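Dye bench notebook
Thursday, morning into late afternoon

Madder again, and this time it went red! Proper red, the warm brick kind, after all those skeins of tired salmon we kept calling "coral" to be polite. Writing it up while my fingers are still orange.

Carrying on from the last entry: the Grandach wool was scoured and left in the alum overnight, pot off the heat, lid on, a plate on top to keep the floaters down. Squeezed it out this morning and kept it damp in a towel. No rinse between mordant and dye. I know we argued about this one, and I'd still like to see it done with a rinse on the same batch so we can stop arguing.

Fiber in the main pot: 300 g, all the two-ply. Ground root, same weight as the wool, from the Bullton sack with the torn corner. The Bullton root is coarser than the last lot and smells wonderful, sort of like a pencil sharpener that has been left in a greenhouse. I gave it a first soak in hot tap water and poured that off into the blue bucket. It comes off a yellowy brown, and I'm fairly sure that's the stuff that has been dragging us toward salmon. Bucket is labeled. PLEASE don't tip it out, I want to run silk in it.

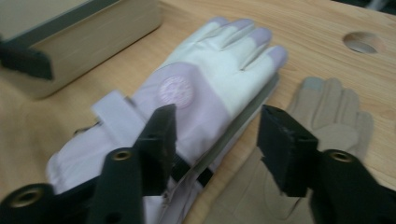
Second soak went straight into the dye pot, root and all, tied up in the old curtain net. Added chalk at 2 percent of the weight of the fiber. Our rainwater is lovely for scouring but the madder hates it, and I can't believe how long I took to try the chalk. The bath changed as I stirred it in, from weak tea to something much closer to tomato soup. I may have shouted.

Heat: brought it up as slowly as the old ring allows and held it under 70 C. The Tekix thermometer reads a little high against the glass one, so I went by the glass one clipped to the side and ignored the beeping. It did creep over once when I was on the phone, and I pulled the pot half off the ring until it came back. No obvious browning from that, but if one end of the hank looks duller when dry, there's the culprit.

Turned the wool every few minutes at first, then left it in peace. It sat in the bath as it cooled through lunch and came out mid-afternoon.

Wet color by the window: deep orange-red, very even, a bit darker near the ties. I tied them looser than last time (figure eights with lots of slack) and it has nearly cured the pale bands. Nearly.

Side jars, all from the same bath, small twists of wool in each:

Plain. Same as the pot.
Pinch of washing soda after dyeing. Went pinker and cooler, really pretty, like the inside of a fig.
Splash of vinegar. Straight to orange. Fun, but I wouldn't want a sweater of it.
Iron, just a dip. Plum brown. Everyone who came past picked this one up first.
No chalk, rainwater only. Salmon! There it is, our old friend.
Exhaust bath, second time around. Soft apricot, much better than I'd expected from a bath that looked finished.

So six samples in total, and all of them go on the card, salmon included. 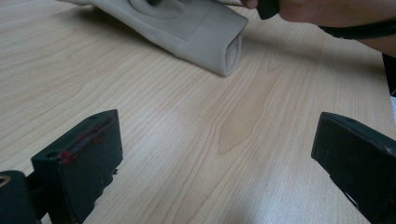
Rafferty Marchetti
Dye bench, Adeyemi Workshop

Added later, before locking up. First rinse ran quite orange, second less, third almost clear. Used the wool soap, lukewarm, no wringing. The hanks are on the rack by the back door out of the sun. I've had the silk out and weighed it for the blue bucket but didn't start, the ring needs a rest and so do I.

Lightfastness: cut strips from each side jar, half under card, half bare, taped in the south window. Start date is penciled on the back. I'm most curious about the soda one.

To try next: same recipe with a bran bath ahead of it. Also an honest side-by-side of alum with and without cream of tartar. The older notes swear by the tartar for madder and then two pages on swear against it, same handwriting.

Need more chalk, more net, and a lid for the small enamel pot. The root is getting low too, enough for one more run this size if we're careful with the scoop.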